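Oct 11, 2004. Ticket 375: Pelletier live recording, track 2 skips

- Reported by the Grostgate shop. The skip comes 12 seconds into "Junutden" on the new pressing.
- Played three copies here on two decks. Same skip on all of them, so it is in the pressing.
- Master tape checked and clean. Sterkesier have been asked for the test disc from September.
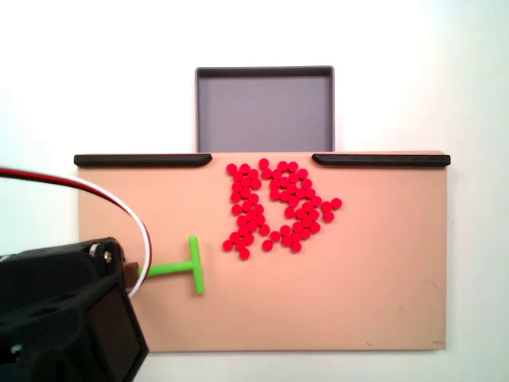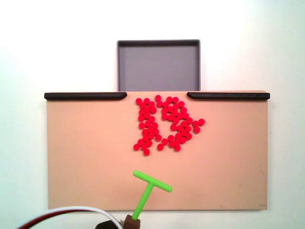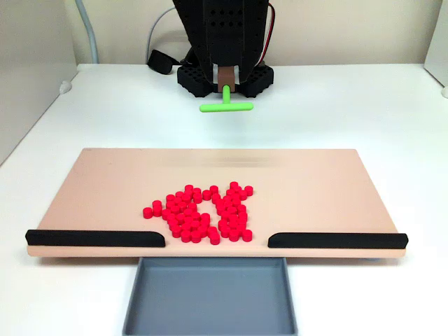
## Still to do

- Hold the remaining 1,137 copies until Sterkesier reply.
- Tell Grostgate to take returns and send a credit note.
- Keep the ticket open. The download version plays fine and stays on sale.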